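Caring for Interior Wood Doors
Facilities Guidance for Residents, Pant Court
Revised 1/27/23

Residents are responsible for the routine cleaning of interior doors. Repairs to hinges, locks and frames must be requested through the Facilities Office.

Before cleaning, close nearby windows and place a towel along the floor. Remove dust with a dry, soft cloth, working from the top of the door to the bottom. Add one teaspoon of mild dish soap to a quart of lukewarm water. Dampen a second cloth, wring it out well, and wipe in the direction of the grain.

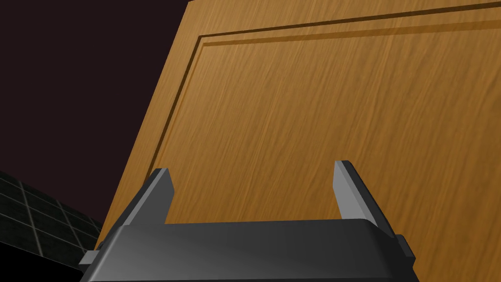
Wood door with a recessed panel. Dust the grooves before wiping.

Use a dry, soft-bristled brush in grooves and corners. Dry each section before moving to the next. Do not use bleach, scouring pads or furniture polish containing silicone.

Small scratches may be treated with a wax filler stick in a matching color. Press the wax into the scratch, level it with a plastic card and buff lightly. Scratches that reach bare wood should be reported.

Requests for repair should be made on Form 58 and addressed to Geeta Joshi, Facilities Office, Room 196. Please include the unit number and the location of the door.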